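Filed under: Home & Workbench, Odds and Ends

3rd October

Quick one, dinner's on. Dug the old wooden blocks out of the Emton boxes, 338 pieces if the lid is right, which I doubt. Paint's chipped on plenty of them. Still love the colors. Teal triangle is my favorite, always was.

Flowery paper, black case, blocks on the floor:

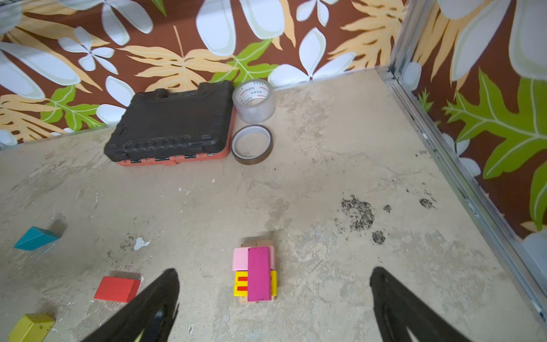
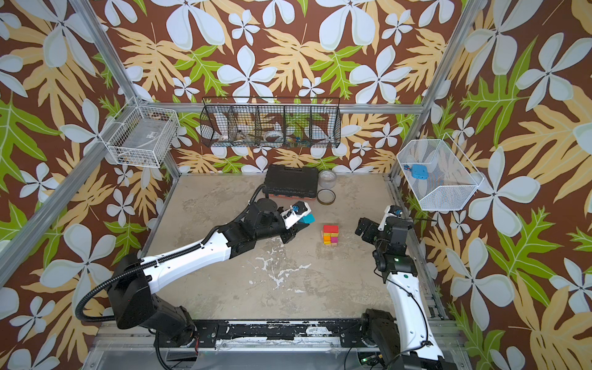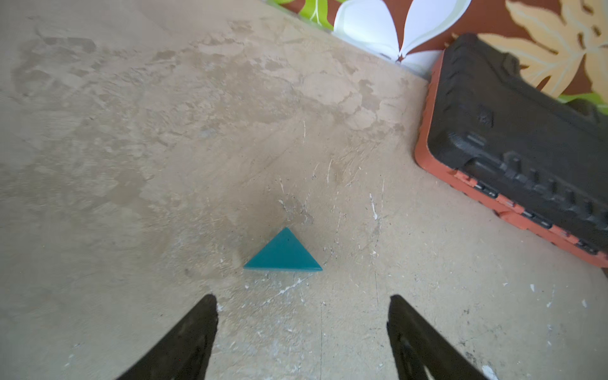 Next job is sanding the rough ones, then maybe a coat of Zemside clear if teh shop still has it. They wanted some 100 for the big can in February, no thanks. Small can then. Also need a proper box with a lid, the cardboard is done for. More when I get to it, prob not this week

We use cookies to remember your settings. Accept / Manage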